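Course notes, unit 5: Good practice for needle and thread in robotic suturing
Prepared by Edivaldo Mendonça, Clarnham teaching laboratory

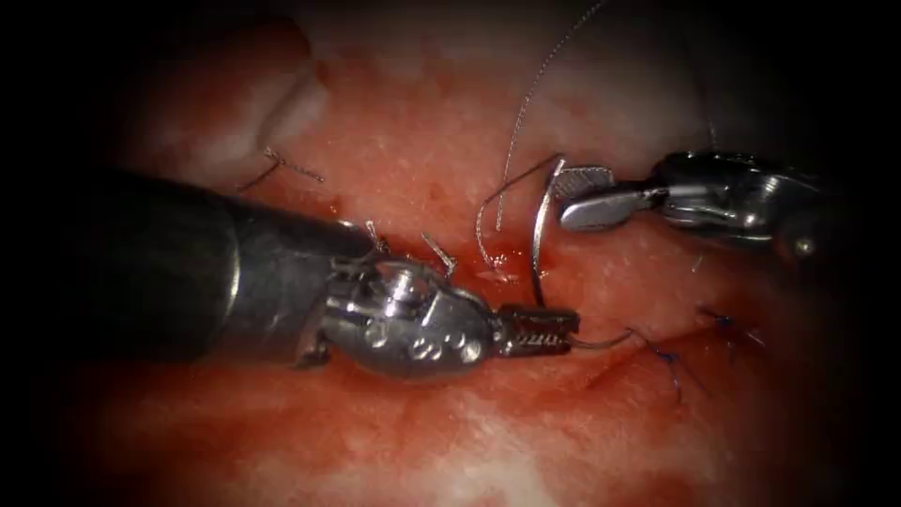

The rules in this unit are the ones we use for every suturing exercise, on the bench model and later in the operating room. They are kept short so that you can remember them with your hands busy. The first rule concerns the jaws. A needle is held by the needle driver on its curved body, and the point must be free and in view before the arm moves. With the left instrument gripping close to the tip, as it does over the red tissue, the angle of the wrist decides where the point will go, so turn the wrist first and travel after. Keep the two instrument tips facing each other across the working gap. When they cross, stop and open the space again.

Rule on force. The console at Clarnham gives you no feeling of the thread. You must judge the tension with your eyes: the tissue edge moves, the thread becomes straight, the loop gets smaller. Students who come from open surgery usually pull too much in the first exercises. Read section 2 of the Macedo handout before the practical class, especially the part on braided material.

Rule on tails. Cut tails long enough to hold the knot and short enough that they do not fall into the next bite. In our laboratory we accept 5 mm. Before each new pass, look where the old tails lie, and do not catch them with the needle.

Rule on view. No instrument moves outside the camera view while it carries a needle. If you lose sight of the needle, say so aloud, take your hands off the controls and let the assistant confirm. The camera moves back first — then the instruments.

Rule on counting. Needles are counted in and counted out by two persons, and both sign the Kalleldale sheet. The Rullamus log on the console is not a replacement for the sheet. It records the instrument exchanges only, and last July we found that it had missed one exchange out of 14. Rosimeire Trindade keeps the signed sheets in room 517.

On the word "autonomous". Some of you asked if these rules change when the system proposes the stitch path by itself. They do not change. The person at the console approves each bite before the needle enters, and this person remains responsible for it. An approval given for the whole row in advance is not valid in our course.

For the next class: write half a page on which rule you think is most difficult to check from a video recording, and why. Bring it on paper.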